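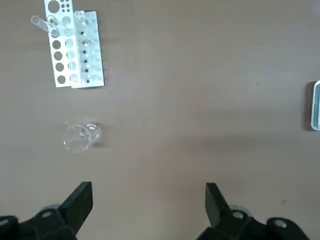 Begoña Arroyo wanted to know, at the end of last session, why we bother with a grasp planner at all when the detector already gives us a box around every object and the gripper could just go to the middle of the box and close.

Great question, and I gave it a rushed answer, so let me have another go on paper. These are the notes for Unit 8, perception to grasp. Bring them to the lab, scribble on them, tell me where they're wrong.

What a box gives you

A detector box is lined up with the picture's edges. The glassware isn't! Take a test tube lying on a diagonal. Its box is mostly table, and the middle of the box does land near the middle of the tube (lucky us), but the box says nothing at all about which way the tube is pointing. Close the fingers along the tube's length and you're pushing on a rim and a round bottom. So at the very least we need a center plus an angle, and for that we want a mask, meaning the actual pixels of the object, and then the long axis of the mask.

The beaker is a nastier case. Tipped on its side it has a mouth and a base, and where you grab it depends on what you want to do next. If the plan is to stand it up, I like fingers across the body, back toward the base, with the wrist turned so there's room to rotate. Same beaker, different goal, different grasp. The box can't know that.

Clear things are hard

Depth cameras hate glass. The light goes through, or bounces off somewhere silly, and you get holes in the depth map or (worse, I think) perfectly confident readings of the table behind the glass. Color isn't much better, because what the camera gets is bright streaks on the rim and sides and a whole lot of tabletop color in between. Shadows help more than you'd expect. In our pipeline Radonjić, the segmentation module, takes color only and ignores depth completely for any class tagged "clear". After that we fit a simple shape to the mask, a cylinder for tubes, a cone with its tip cut off for beakers, and get height from the known table plane.

The training set for Radonjić is 2,038 wrist images, labeled by hand. Prakash Varma did a big chunk of those in February and has strong feelings about test tube racks. I get it. A rack is full of round holes, a hole with table showing through looks an awful lot like the mouth of something, and the early model kept finding beakers inside the rack. What fixed it was adding the rack as its own class and throwing away any beaker whose mask sits almost entirely inside a rack mask.

The planner

Tinisel is the planner. For each object it samples grasps and scores them on:

finger clearance (does either finger hit a neighbor on the way down?)
angle to the long axis, 90 degrees is best
distance from the rim
whether the wrist can get there without running out of joint range

Clearance is where a tube resting across a rack gets interesting. The fingers have to straddle the tube, and if the rack is underneath, there may be nowhere for the tips to go. Tinisel will usually pick the overhanging end, if there is one, and pay a penalty for being near the rim. You can change that weight in the config and you should, just to see what breaks.

Control

Once a grasp is chosen, Etier runs the approach. It stops 2 cm above the object, takes one more image, corrects, then goes down slowly and closes until the motor current rises. Please don't raise the current limit. Glass.

For the lab

Run the planner with masks, then with plain boxes, same layout both times. Save both logs to the Emlow folder. Write down which grasps changed and which term in the score made the difference. Half a page is plenty, due 7/9/20, and messy sketches are welcome.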